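Sturkitz Bench Rulebook for robot PC teardown – product page

Item no. 2487. Spiral bound plus PDF. 38 pages. In stock, ships from Plirnport.

Working rules for cells where an arm handles desktop computers. Written for the people who set up the job, load the bench and sign off on the day's run. Goes with any arm, any gripper. Not a substitute for your own risk assesment – you still need one.

Covers:
Unplug and wait time before the first pick
Grip force limits near sockets and memory
Cable clearance, all approach paths
Who may reach in, and when
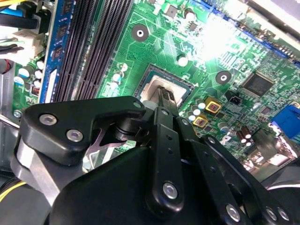
Fingertips at the CPU socket. See section 5, close work on live-layout boards.

Section 5 is the one most shops buy it for. Slow approach, straight down, stop on contact. No side loads on the socket. Memory modules left standing get a keep-out zone of there own. Loose cables tied back or mapped, pick one and write it down.

Power supplies get a seperate section. Casing stays closed, always. Read the label before you write the program, high-voltage mark means no prying, no drilling, no screws out of the housing. Log the part number if it's readable. Yellow, red, whatever color – every wire counts as an obstacle.
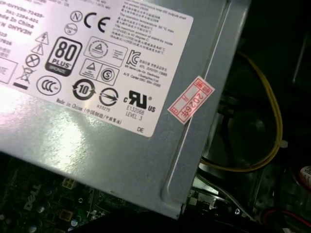 Jahangir Ekanayake wrote in to say the closed-casing rule should also cover units already pulled and stacked for scrap, as his crew at Landia kept treating those as safe. Fair point. Added to the November printing.

Also available: Shokri wall chart, same rules, large type. Laminated. Orders over 3000 copies, ask for a quote.

Returns within 38 days, unmarked copies only.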